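I finally cleared the table

I've been putting off the dining table since September. You know how it goes, the mail lands on it, then the library books, then a bag of things that have to go back to the store, and one day you're eating dinner on your lap for the third week running and pretending you like it that way.

Thursday was the day. I had the morning free and a big mug of coffee and I just started at one end. The deal I made with myself was that I couldn't move a pile to a different flat surface (my usual trick, the piano bench has suffered a lot over the years). Everything had to go in a drawer, in the recycling, or out to the car.

The mail was the worst of it. I found a water bill I'd paid twice, a birthday card I'd written and never sent, and the manual for the old Birnodel vacuum we gave away before we moved. Also 4 pens, all dead. I threw away the pens and mailed the card anyway, with a long apology squeezed in around the edges. My aunt will laugh, she's worse than I am.

Once the piles were gone I got to the cleaning part, and I have opinions! I used to spray whatever was under the sink and wipe it in circles. Then Aivar Eglītis from down the street (he refinishes furniture in his garage and will talk your ear off about it, in the best way) told me to go along the grain with a barely damp cloth and follow it with a dry one. So I did the whole top that way, with a plastic scraper for the candle wax and a tiny bit of dish soap for the spot where the syrup lives.
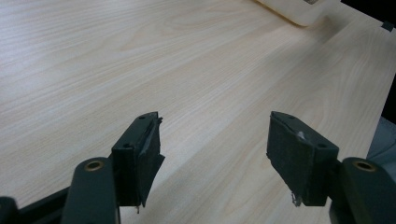
Bare tabletop! Look at that grain.

I'd forgotten how much I like the color. It's a pale beige, and there are soft swirls and darker tan streaks running through it that I hadn't paid attention to in ages. When we bought it at Antwi I wanted something much darker and my husband talked me into the light one, and I complained about it the whole drive home. I take it all back. He has been told, and he's being unbearable about it.

It did cost $601, which felt like a crazy amount for a table back then, and I remember us eating a lot of soup that month. But we've had every holiday on it since, plus one very ambitious gingerbread house and all of my sister's wedding invitations.

Now I have to keep it clear. My plan is a basket by the front door for mail, and I've got my eye on one from Brorby with a lid so I don't have to look at what's inside. The library books are going on the stairs. I know, the stairs aren't a great place for books, but I walk past them every morning and I might even return a few.

I'm also going back and forth on a runner. Gustau has a nice oatmeal-colored one, but I just got the wood back and I'm not ready to cover it up yet. If you have one you love, and it survives spaghetti, tell me in the comments. Dinner's at the table tonight!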